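Duvus Tabletop Chores: dataset card

Simulated episodes of one robot arm doing small clearing and sorting jobs on a cluttered table.

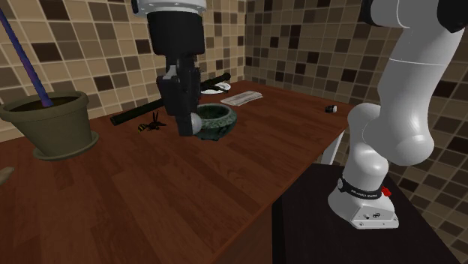 The set was put together to help answer a narrow question: can a single arm with a two-finger gripper tidy a table it has not been tuned for? Our answer so far is sometimes. Picking up one object in open space mostly works. Getting the right object out of a crowded group is where most runs fail.

Contents

2,246 episodes, all rendered in simulation
67 object models, from kitchenware to toys and odds and ends
13 table and wall finishes
5 task types: pick, place, push aside, stack, put away

Objects are drawn at random, so a table can hold things that would not be found together in a home. Please don't use the layouts as a guide to how real kitchens look.

Each episode has a written instruction, rendered views, joint positions, gripper state and a success flag. The flag is set by object position at the last step. It says nothing about how gently an object was handled. A plate dropped from a hand's height onto the right spot still counts as a success.

Known problems

Small round objects slip out of the fingers more often than they should. Friction values were changed in March and older episodes were not rerun. Check the physics_version field before mixing the two.

Cloth items are rigid. A napkin can be moved but not folded, and a policy trained here will learn nothing about laundry.

Long thin objects sometimes roll when a neighbor is touched. We left these episodes in.

Nothing in the set covers liquids, drawers or people reaching in.

Related work

Flulex is the matching test suite. Use the Nugroho split for training and the Brundia split for testing only.

Maintainers

Azlan Latuheru (simulation, rendering)
Mawar Hutapea (tasks, instructions, success checks)

Report bad labels in the issue tracker with the episode number.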